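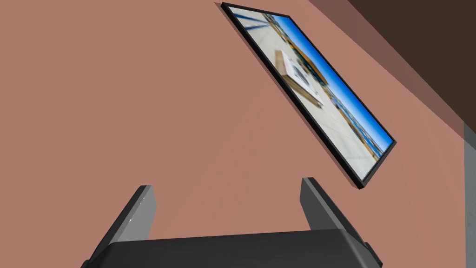 墙上的画：晴朗的户外景色

冰球场上的线、圈和点：少年读者说明

打印本页 | 通过电子邮件发送
最后更新：8月

本文由罗尔维尔（Rolville）冰上运动中心青少年部编写，供小学中年级以上的读者阅读。家长和老师可以陪同较小的孩子一起读。文中所讲的是一般情况，不同的联赛和年龄组会有自己的规定，参加比赛前请以本队教练和主办方的通知为准。

一、冰面上为什么有颜色

第一次走进冰球馆的小朋友常常会问：冰不是透明的吗，红线和蓝线是怎么画上去的？

冰面是一层一层做出来的。工作人员先在冷却的地面上洒水，冻成薄薄的底冰，再把底冰涂成白色，这样黑色的冰球在上面才看得清楚。白色冻好以后，再画上红线、蓝线、圆圈和圆点。最后继续一层一层地洒水，把颜色封在冰里面。所以球员滑过的时候，冰刀碰到的是上面的透明冰，一般不会把线刮掉。

本中心的主馆有1348个座位，坐在高处往下看，整个场地的线条会比坐在前排时更清楚。初次观赛的同学可以先坐高一些，把线认全了，再到前排去看球员滑行。

二、三个区

冰球场是一个四角圆圆的长方形，四周有围板，围板上方装有保护玻璃或保护网。两条蓝色的粗线横穿冰面，把场地分成三个区。

有我方球门的那一边叫“守区”。有对方球门的那一边叫“攻区”。两条蓝线之间的部分叫“中区”。

请注意，守区和攻区是对一支球队来说的。同一块冰，对红队来说是守区，对白队来说就是攻区。每一节结束以后，两队通常还要交换场地，于是红队的守区又成了攻区。小球员有时会在换边以后滑错方向，教练会在替补席上提醒。

场地正中间还有一条红线，叫“中线”，它把冰面分成一样大的两半。靠近两端的地方各有一条细红线，叫“球门线”，球门就立在这条线上。

三、什么是越位

越位与蓝线有关。规则要求，进攻的时候，冰球要先越过蓝线进入攻区，进攻方的球员才可以跟着进去。如果有队友的两只冰刀都已经完全越过蓝线，而冰球还没有进去，这时冰球再被带进或者传进攻区，就可能被判越位。

判断的时候，边线裁判主要看两样东西：冰球在哪里，冰刀在哪里。球杆伸到线的另一边没有关系，身体向前倾也没有关系。

可以想一想排队进教室的情形。冰球好比走在最前面的班长，班长进了门，其他同学才能进。要是有同学先跑进去了，就得退出来，等班长进门以后再进。在许多比赛里，提前进入攻区的球员也可以先退回蓝线，等全队都退出来以后再次进攻，这时裁判会放下举起的手臂，比赛不用停。

设立这条规则，是为了不让球员一直守在对方球门前等球。大家必须一起滑、一起传，比赛才会有来有往。

四、什么是死球

球员从中线自己这一侧把冰球打向前方，冰球一路没有碰到别人，一直越过对方的球门线，又没有进门，就可能被判“死球”。判罚以后，比赛要回到打球那一队的守区重新开始，这对他们来说是不利的。

有些球队在被对手紧紧围住时，很想把冰球远远地打出去，喘一口气。死球规则告诉他们，这样做要付出代价。不过，如果一支球队因为有人受罚而少一名球员，许多成人联赛允许他们这样解围；青少年比赛的规定有所不同，请向裁判询问。

五、圆圈和圆点有什么用

比赛开始时，以及每次停顿以后，都要“争球”。两队各出一名球员，面对面站好，裁判把冰球抛到两人中间的冰面上，两人用球杆去争。

全场一共有九个争球点。正中间的一个是蓝色的，每节开始和进球以后都在这里争球，其余八个是红色的。中间的点和两端守区、攻区里的点外面画有大圆圈，争球的时候，除了两名争球的球员，其他人都要站在圆圈外面。中区靠近蓝线的四个点没有大圆圈，但是其他球员同样要保持距离。

两端的争球点旁边还有一些短短的线，像字母L，它们用来告诉争球的球员冰刀应该放在哪里。站错了位置，裁判可以请这名球员离开，换一名队友来争。

六、球门前的蓝色区域

每个球门前面都有一块浅蓝色的区域，叫“球门区”。这是守门员工作的地方。进攻球员不可以在这里妨碍守门员移动和扑救，否则即使冰球进了门，进球也可能不算。

怎样才算进球？冰球必须整个越过两根门柱之间的球门线。只越过一半，或者压在线上，都不算。

七、受罚席

围板的一侧有两个小隔间，叫“受罚席”，两队各用一个。球员绊人、用球杆钩人或者做了其他犯规动作，就要到这里坐下。较轻的犯规叫“小罚”，在许多比赛中时间是2分钟。在这段时间里，他的球队要少一个人比赛。如果对方在这时进了球，受罚的球员通常可以提前回到场上。

坐在受罚席里的球员不可以自己提前打开门，要听工作人员的安排。

八、教练的话

本中心少年队教练埃夫蒂希娅·加瓦拉斯（Eftychia Gavalas）在新学员的第一堂课上，会先请大家不带球杆，在冰面上沿着每一条线走一遍。她说：“请你们先用脚认识这些线。等你们滑得快了，就没有时间低头看了。”

上个赛季，有400名学员上过这堂课。课后每人会领到一张空白的场地图，带回家填写各条线的名称，下次上课时交给教练。图上的蓝线请用蓝色笔，红线请用红色笔，争球点不要漏掉。

九、常用词语

蓝线：划分三个区的两条粗线。
中线：场地正中的红线。
球门线：球门所在的细红线。
争球：裁判抛球后，两名球员用球杆争夺冰球。
越位：进攻球员在冰球之前进入攻区而受到的判罚。
死球：从中线本方一侧把冰球打过对方球门线而受到的判罚。
小罚：对较轻犯规的处罚。

十、到馆观赛须知

观赛时请坐在自己的座位上，冰球可能飞出场外，请一直注意场上的情况。馆内温度较低，请穿长裤和厚外套。不要拍打保护玻璃，也不要向冰面投掷物品。比赛进行时请不要在过道上走动，等裁判鸣哨以后再离开座位。

学校组织集体观赛，请由老师提前向青少年部登记人数。空白场地图共印制800份，可在入口处的服务台领取，领完为止。

打印本页 | 通过电子邮件发送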